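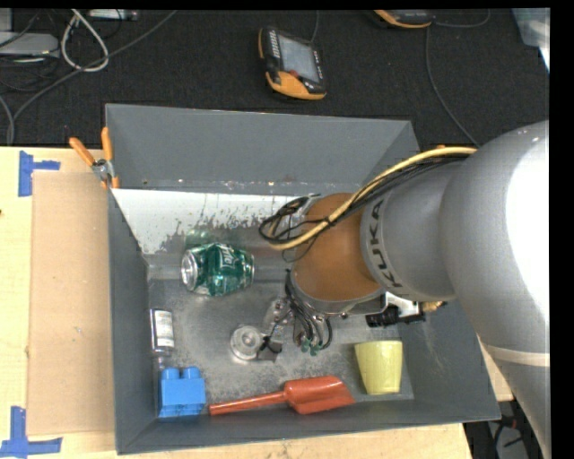
Does metal remember being a can?

You may have heard someone say that a drinks can "lives again" after you put it in the recycling. It's a nice thought, and it's on posters in plenty of schools. But is it true? Let's be a bit fussy about it.

Start with what a can is made of. Most fizzy drink cans in Britain are aluminium, a light, silvery metal. The green or red or blue on the outside is only a thin coat of ink and varnish. There is a very thin lining on the inside too, so that the drink doesn't touch the metal. So a can isn't pure anything. Somebody has to get rid of those coatings before the metal is much use, and that is done with heat.

What about getting it hot enough to melt? Aluminium melts at 660 degrees Celsius, and furnaces are run hotter than that, often above 700. Your oven at home stops at perhaps 250. If a video tells you that you can melt cans in the kitchen, don't believe it, and don't try it.

Now for the bit about living again. When cans are melted they all run together. Yours is mixed with everyone else's, and when the metal sets nobody could pick out which part was yours. It might be rolled thin and made into new cans. It might end up in a car engine. The metal gets used again, which is good, but your can is gone.

"It can be recycled for ever"

You'll see this one a lot. Is it a fib? Not quite. Melting doesn't wear aluminium out the way that pulping wears out the fibres in paper. But a little is lost each time, as some of the hot metal joins with oxygen from the air and turns into a crust called dross. And a can that goes in the wrong bin, or gets kicked into a hedge, isn't recycled even once. "For ever" only works if people do their part every single time.

Test it yourself

Lok-yiu Ng, who is in Year 5 at Clerkgate School, was told that a magnet would pick up any metal can. She tried it on a drinks can and nothing happened. Then she tried a baked bean tin and the magnet snapped straight on. Most food tins are steel, and steel sticks to magnets. Aluminium doesn't. Have a go with a fridge magnet, and watch out for sharp edges on opened tins.

Her classmate Tien-fu Ho wanted to know if squashing a can makes it lighter. What do you think? Weigh one on kitchen scales, squash it, and weigh it again. If your two numbers are different, ask yourself whether it was the can that changed, or whether a few drops of drink ran out while you were standing on it.

Should you squash cans before recycling them? Some councils would like you to and some would prefer you didn't. Look up the rules for where you live.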